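okay the snack shelf situation has gotten out of hand so I'm doing a thread, mute me now if you don't care about chips

background for the new people (hi, there are 2,136 of you and I have no idea why): I order from a little import shop called Trivlow, mostly late at night, mostly hungry, and then a box shows up and I remember nothing about it

the rule I made back in June was that I couldn't place a new order until everything from the last one had a place to live. the rule has been broken a lot. I live in a small apartment on Toft and the snack shelf is one shelf, above the coffee stuff, and it also holds the rice

so today I pulled snacks out onto the gray chevron cloth to look at them properly. I do this with sweaters too. if it's all spread out you can't pretend you don't own it

starting with the crunchy noodles, black bag, bibizan on the front. I love the dry noodle snack category so much!! when I was a kid we'd smash up a pack of instant ramen, shake the seasoning in and eat it out of the bag, and somebody grew up and made that a whole product

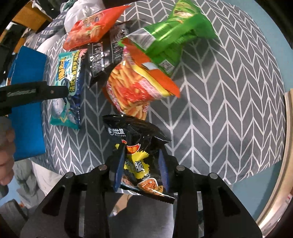 Snack Shelf Notes, No. 6

(yes I number these. someone asked me to last winter so they could find the one with the seaweed)

the noodles are going in the front row. front row is for things I will want at 10 at night with no warning. I don't want to be moving a bag of lentils around in the dark

a thing I've learned about glossy bags: they do not stack. they slide. you can make the prettiest pile in the world and then you close the cabinet door a little too hard and the next person to open it gets hit in the face (me, it's always me)

standing them up like files works way better. spicy at one end, sweet at the other, and the ones where I'm not sure go in the middle until I've opened one

I used to decant stuff into those clear containers, I bought a whole Varneo set and everything. looked amazing for maybe a week. then I couldn't tell which crunchy thing was which and half of them went stale, and the lids never came out of the dishwasher dry. they hold screws and batteries now and they're great at it

also you lose the bag! half of why I buy these is the bags. big fat lettering, a starburst yelling at you, a little photo of the food. my reading is slow so I stand there sounding out characters in the kitchen like I'm in first grade and it's the best practice I get

case in point, the orange-red one says 狗牙儿, which is literally dog teeth. dog teeth! they're round crisps! I laughed for so long the first time I worked that out. I'm told it's an old-fashioned snack name and if you grew up with these please come explain it in the replies, I want the whole story

dog teeth gets a spot on the shelf no matter how big the bag is. it's a big bag. we'll figure it out

small packets are the real problem. the big bags at least stay where you put them, the little ones travel. I found one in my coat. I found one inside a different, larger, already open bag, and I was so happy

what I've landed on is a crate for anything too small to stand on its own. wood, open on top, blue around the edge. no lid, no divider, no labels, you just reach in 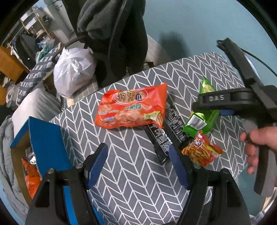 I did try labels, by the way. I have 1,354 little white stickers left from the time I was going to label my whole kitchen. if anyone in the neighborhood wants some stickers please say so

the crate normally lives on the bottom of the rolling cart but it can come to the table when people are over, and then everyone picks through it and I don't have to make a plate of anything. I recommend this to all bad hosts

somebody's going to ask about expiration dates so: yes, oldest in front, and I write the month on the back of the bag with a marker. on the shiny ones it rubs right off, so those get a piece of masking tape. (okay, so that's a label. let me live)

opened bags: fold down the top, roll it, clothespin. I've tried the fancy clips and they pop off in the night and scare me. wooden clothespins, 20 to a pack, the Diltulano ones from the hardware store on the corner, I've had mine forever

things I'm being strict about: one open bag of spicy and one open bag of not spicy. that's it. last time I had so many open at once that I was eating chips for lunch to "make room"

fried strip things in the little red and orange packet get to be car snacks, I've decided. they have a cartoon guy on the front and he looks like he'd enjoy a road trip

the green bag I'm saving for movie night and I will not be taking questions

ok shelf is getting wiped down while it's clear, then everything goes back in, rice on the left where it belongs

if you've got a favorite crunchy noodle that isn't the kind in the black bag tell me below. I can't order until this lot's put away but I can absolutely make a list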